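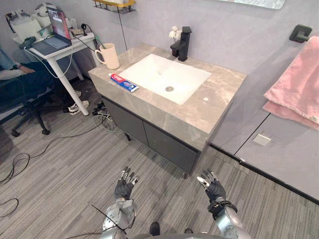 Mug, toothbrush, toothpaste. Good morning from the corner of the sink.

A small thread about learning languages after work, because a few people asked me how I do it with so little time.

I am studying Portuguese since April. Before that I tried three times and always stopped in the second month. My old plan was one hour every evening. After a shift at Oshima I have no hour in me.

Now I do 17 minutes in the morning and that is the whole plan. I say my sentences out loud while I get ready. My neighbour has probably learned some Portuguese too.

My colleague Kamran Tehrani gave me his old word cards, almost 400 of them, in a shoe box. Half are about food. I can order any fish you like but I still can't explain a problem with my phone bill.

I also tried two apps. Cidum is good for listening, but the voices are very slow. Femia I deleted, it sent me too many reminders and I felt guilty at lunch. 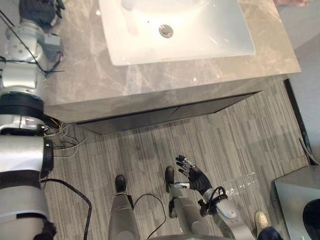
Do you need to learn grammar first?
Start with short whole sentences, and open the grammar book when the same mistake keeps coming back.

For me it was the past tense. I said it wrong for weeks, then I read two pages about it and it became clearer.

Somebody wrote that you need 2000 words for a normal conversation. I don't know who counted. With my neighbourhood baker I use maybe the same thirty and she is very patient.

Next I want to try writing a short diary, three lines a day. If you have a favourite notebook, please tell me.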